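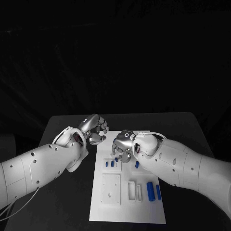 ## 1. What the project was

Our group designed and built a board for holding small parts while they are being put in their places. We called it the Balogh board after the street where the first sketch was made, and the name stuck through the semester. The board is white. The fixtures on it are white too, and the parts that go with them are mostly blue.

The task sheet from the Stivisville design course asked for "a work surface that reduces searching and re-gripping." We took that to mean two things. A person should be able to see a part without hunting for it, and should be able to pick it up in the position it will be used in. Everything else in this report follows from those two points.

The work ran from February to the end of the term. We had bench space at the Skumville workshop, and the fixtures were made at a shop in Sarosthorpe that takes student orders.

## 2. Earlier layouts

There were 3 layouts before the board was frozen.

**Layout A** had all the loose parts in one group at the near end and all the fixtures in another group at the far end. It looked tidy on paper. In use it meant a long reach for every part, and people tended to pick up more than one part at once to save themselves the trip. Then they had to put one down somewhere, usually off the board.

**Layout B** put each part next to its own fixture. The reach was short, but there was not enough room for fingers. When a hand came down to pick up one part, it brushed against the neighbor. We had planned the gaps around the size of the parts and forgotten to plan for the size of a hand.

**Layout C** is a mix of the two. Parts stay close to where they are going, but the gaps are wider and the taller fixtures are kept away from the small pieces. This is the layout we kept.

We should have cut Layout B out of cardboard first. We ordered the fixtures straight from the drawing, and that cost us most of a week and part of the budget. Cardboard was used for everything after that.

## 3. Color and background

We spent more time on color than we expected to. The first test parts were white, the same as the fixtures, and people kept missing them or grabbing at the fixture by mistake. Changing the parts to blue fixed most of that. A few white pieces remain, including a small rectangular block, and those are still the ones people hesitate over.

The table matters as well. On the light wood bench in the workshop the edge of the board was hard to pick out, and parts that had fallen off were easy to overlook. On a dark gray table the edge is clear. A black fabric backdrop behind the table helps in the same way, and it stops people from looking up at whatever is going on in the rest of the room. The folds in the fabric made no difference that we could measure, so we stopped trying to get them flat.

One thing we did not test is a colored board. A pale gray might be easier on the eyes under strong light.

## 4. Weight and stability

The finished board with all its fixtures weighs 1,045 grams. We wanted it light enough to carry under one arm but heavy enough to stay put. An early version slid when someone pushed a part in from the side, so we added thin pads underneath. They hold well on a smooth table and less well on cloth.

The board goes lengthwise between the two working sides, so that each hand has its own stretch and both can reach the middle. Turning it sideways gives a shorter reach to the far parts, but the hands get in each other's way.
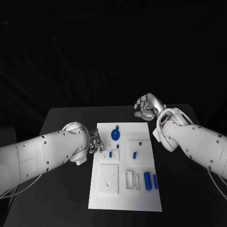
## 5. Testing

We ran 100 placements on Layout C, split evenly over four of the parts, so each part was placed 25 times. One placement meant taking a part from its resting spot and seating it in its fixture. We noted three kinds of trouble:

- the part was dropped before it reached the fixture
- the part had to be put down and picked up again at a different angle
- a neighboring part was moved by accident

Putting a part down and picking it up again was the most common of these. It happened most with flat pieces, which have to be lifted by their edges. Dropped parts were rare. Moved neighbors were the main problem in Layout B, and in Layout C they came up only near the corners of the board.

The corners are awkward because a hand arrives at an angle there and the fingertips are not straight above the part. We thought about leaving the corners empty. In the end we put larger pieces there, since a larger piece leaves more room for error.

We did not measure speed. The course asked for it as an option, but times from a small group of people who all knew the layout already would not have meant much. The people doing the placements had also helped make the board, and that is a weak point in the results we do have.

## 6. Problems and fixes

**Tight fixtures.** Some of the first fixtures gripped the parts so closely that pulling a part out lifted the board. We had the openings made slightly larger and rounded the top edges.

**Marks on white surfaces.** The board shows every fingerprint and pencil line. A damp cloth takes off most of it. Pencil should not be used for marking out - we switched to low-tack tape.

**Resetting.** After each run every part has to go back to its starting spot. This was slower than the runs themselves. A thin outline under each part would help, but we ran out of time to add outlines.

**Storage.** The board does not fit in the course lockers by a small amount. It is kept flat on top of them, with the parts in a bag taped to the underside.

## 7. What we would change

The gaps in Layout C are good for most of the board, and we would leave them alone. We would move the small white block closer to the middle or make it blue like the others. We would also raise the flat pieces on a low step so that fingertips can get under the edge. A cardboard step was tried late in the project and worked well enough to be worth making properly.

A second set of parts would be useful too. With only one set, a lost part stops the work until the Sarosthorpe shop can make another.

## 8. Files and materials left for the next group

The drawings for all the layouts are in the course folder under "Balogh." Layout B is marked as not for use. The test notes are in the same folder as a spreadsheet, with one row for each placement. The leftover pads and tape are in the second drawer at the Skumville bench.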